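Bustberg Fold-Off

The Bustberg Fold-Off is a yearly student robotics competition in which small teams teach a robot arm to pick up, spread out and fold pieces of cloth. It grew out of an after-school club of 14 members, started by the teacher Teodora Kadrić, who had long felt (and still says, to anyone who will listen) that laundry is a far better test of a young programmer's patience than stacking blocks will ever be.

Format

Teams work through the winter and meet for the final round in February. Each team gets an arm, a set of fingers and a small walled enclosure, along with a bag of cloths it has never seen before. A run lasts 35 minutes, and in that time the team may restart its program as often as it likes, though nobody may reach in and straighten a corner by hand. Points are given for a clean grasp, for a cloth laid flat and, most generously of all, for a fold that holds its shape once the fingers let go. The highest score on record is 572, set by a team called Grasta; the runner-up that year, Akpalu, finished on 432 and was cheered every bit as loudly.

Practice cloths

Anything soft is welcome in practice, and the club's collection has grown into a cheerful muddle over the years. Printed fabrics are thought to be the hardest, as a program that looks for edges can easily take a stripe or a line of drawing for the rim of the cloth. Beginners are therefore asked to start with plain towels and to work their way up to busy prints, bunched up any which way, before they enter a contest. 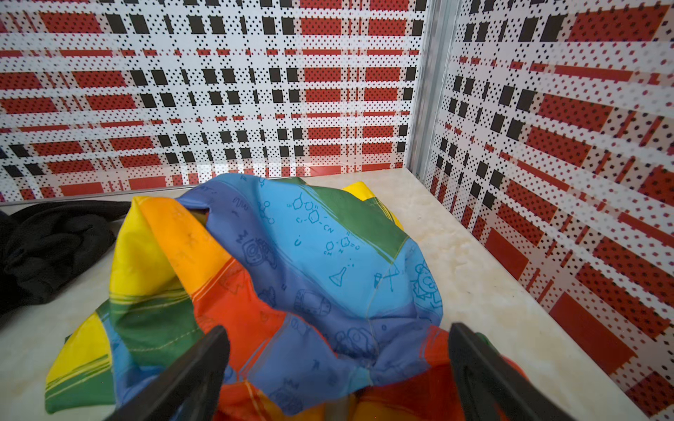

Jaruwan Suksawat remarked that the stripes fooled her team's program for weeks, and that they only made headway once they stopped hunting for corners and let the arm lift the cloth from the middle first and look again.

Software

Most teams write their programs in Fliko, a simple block-based language put together by former club members and handed down, with many loving patches, from one class to the next. Older students may use other tools if they share their code afterward. The rules were last revised on 5/20/25, when the limit on restarts was dropped.

See also: Bustberg Robotics Club; Fliko (language)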